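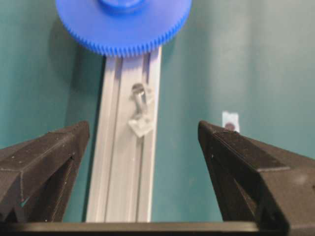

Blue spur gear above an aluminium extrusion rail.

Giltness Band Sight-Reading Set

Version 2
Released 8 May 2020
Maintainers: Rogelio Enriquez, Ingvar Lykkegaard

Summary

The set holds 330 short recordings of school band members playing unseen music alone, with the printed part each was given and the marks awarded by two listeners. It was put together for the Pladholm schools music service as a marking aid for band teachers. It may also be of use to people working on note tracking for wind instruments played by learners.

Each recording lasts 30 seconds or less. A player who finishes early is not padded with silence. A player who stops and starts again is kept in full, up to the limit.

Contents

audio/ one WAV file per recording, mono
parts/ the printed part as MusicXML and PDF
marks.csv one row per recording per listener
players.csv one row per player
splits/ lists of recordings for training and testing
CHANGES.txt

File names join the player code, the part code and the take letter, in that order, with underscores. Take letters are not always consecutive. A missing letter means the take was withdrawn, usually at the player's request.

Players

34 players took part, all members of the Giltness senior or training band at the time. Instruments covered are flute, clarinet, alto saxophone, trumpet, tenor horn, trombone and euphonium. Percussion was left out of both versions. Clarinets are over-represented, as they are in the band. players.csv gives the instrument, the band and the number of years played, as stated by the player. It does not give age, sex or school year.

Parts

All parts were written for the set by Ingvar Lykkegaard and fall into two families. The Mundetti parts are slow, in one key, with no note shorter than a quaver. The Sabatier parts are quicker and include dotted rhythms, ties across the bar line and one change of key. The family names carry no meaning beyond telling the two apart.

Parts are stored at written pitch. Anyone comparing audio with the score must transpose first, using the transpose column in players.csv. Tenor horn values in version 1 were wrong and have been corrected.

Recording

Players were given the part, allowed a short look at it, and then heard one bar of clicks. The clicks have been trimmed from the start of the file. No click was played during the take, so tempo drifts, in some takes by a good deal.

Most sessions were held in the band room. A few were moved to a smaller teaching room with less echo; these carry the value "small" in the room column of marks.csv. Level was set once per player and not altered between takes. Some trumpet takes clip on the loudest notes. They have been left as recorded.

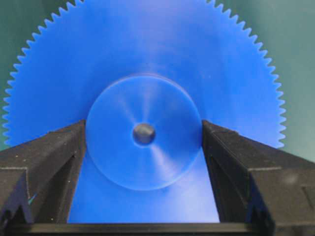
Gear face with raised central hub.

Marks

Every recording was marked by both listeners separately. Columns in marks.csv:

rec_id recording code
listener A or B
pitch whole number, higher is better
rhythm whole number, higher is better
flow whole number, higher is better
room main or small
note free text, may be empty

"Flow" covers stops, restarts and hesitation. It was called "fluency" in version 1. Tone was not marked. Where A and B disagree the file keeps both values and offers no agreed mark. Listener B marked rhythm more harshly than A throughout the Sabatier parts, and averaging the two will hide this.

Splits

The supplied lists are divided by player. No player appears in both training and testing. The earlier lists were divided by recording and should not be used, as results from them come out too high.

Known problems

Two euphonium parts were printed in treble clef for players who read bass clef. The takes are kept and flagged in the note column with "clef".

Room noise, including chairs and a door, can be heard on several flute takes.

A blank note does not mean the take is free of faults.

Unsuitable uses

The marks should not be used to rank players, decide seating or select members for a band. They describe one attempt at one unseen part. Consent was given for teaching and research use only, and covers neither resale nor attempts to identify a player from the audio.

Withdrawal

A player or parent may ask for recordings to be removed at any time. Removed codes are listed in CHANGES.txt, and anyone holding a copy is asked to delete the matching files when a new list is issued.

Licence and contact

Parts may be copied freely for school use. Audio and marks are supplied on signed request. Requests and corrections go to Rogelio Enriquez at the Pladholm music service office. Please quote the recording code in full.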